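Friday, August 16, 2024

Window end of the room, clearing up before Tamara gets back. Bottles first. Anything with a name on it stays, anything without goes in recycling by 3. The red label water is from the July order, Bok-nam says there's more in the hall closet so dont buy any yet.
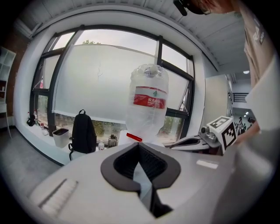 Windowsill still a catch-all. Backpack: ask Hyun-seo. Small jar + white bottle need a shelf, not the sill. Blinds stay partway down in the afternoon, glare on the bench is awful otherwise. Troels wants the plants moved over here, told him wait till its clear.

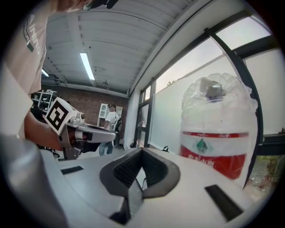
Also need 2 more bins, one for caps only (Shirley's idea, fine by me). Labels off before they go in, they come away easier if you start at the seam. Wipe sill Monday. Check closet count agianst the order sheet.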